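Sing the Whole Hymn

By Nicanor Valdovinos

I want to make a case for verse three.

If you worship where I worship, you know what happens to verse three. The bulletin says "vv. 1, 2 and 4," the organist skips ahead, and the whole congregation leaps over a stanza like kids jumping a puddle. We save maybe forty seconds. Then we stand in the narthex for half an hour drinking coffee!
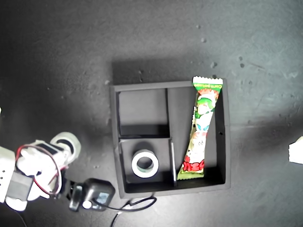
5 min read

I grew up in a little church in Traltby where we sang everything. Seven verses, eight verses, it didn't matter. My grandmother knew most of them by heart, and she sang the last one louder than the first. As a boy I thought this was a form of punishment. I'm now past 70, and I would give a lot to stand next to her for one more endless Lenten hymn.

What changed my mind about all this was a Saturday hymn sing at Laten Street Lutheran. Mitiku Mersha, who leads the music there, had put up a notice saying we would sing each hymn start to finish, no cuts, with a stretch of silence after each one. I figured on a dozen people. The pews filled up clear to the back, and some of the folks had driven in from Zatia, and there were teenagers (teenagers!) in the balcony singing alto.

We opened with an evening hymn I have sung all my life, or thought I had. Verse three turned out to be about people who are awake at night, the sick and the ones sitting with them. I had never sung it. My wife spent most of one winter in the hospital, and I sat in the chair by her bed, and all that time there was a verse for me in the book in our pew rack. I had to stop singing and just listen to everyone else for a while.

So yes, I'm biased. But look at what gets cut! The first verse praises, the last verse usually lands us in heaven, and the middle is where the writer put the trouble. That's where you find doubt, sickness, war, the death of friends, a hard season on the farm. Take those out and a hymn goes straight from "Praise God" to "Amen" without having walked anywhere. The Psalms don't do that. They complain at length, and we call them Scripture.

I know the objections, having made most of them myself from a pew. Some hymns really are too long. Some third verses are bad poetry, and a few say things about other people that we shouldn't put in anyone's mouth, and those I'm happy to leave on the page. Parents with toddlers are counting the minutes. And an organist who has to play the same tune eight times deserves our sympathy, or at least a sandwich.
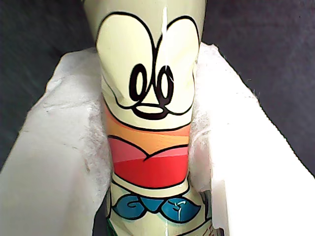
A cartoon tumbler nestled in white packing.

But there are ways around every bit of that. Mitiku has the choir take one verse alone, then the people with no organ at all, then everybody with every stop out. He'll have someone read a verse aloud over soft chords. By the time you reach the end you've been somewhere, and you hardly noticed the clock. Our old pastor, Pastor Vasiliauskas, used to preach on a hymn once a month in the summer, verse by verse, and those are the only sermons of his I can still repeat back to you.

Our own hymnal has 370 hymns in it. I started reading one each morning with my coffee, every verse, out loud if the dog is the only one around. It is the best devotional book I own and it was sitting there the whole time. Try it for the month of June. Pick one you're sure you know.

And if you plan worship, would you let us have one whole hymn a week? Just one. Put it after the sermon, when we need to stand up anyway, and print all the verses. I'll be on the left side, 2 rows from the front, with my book open and my glasses on.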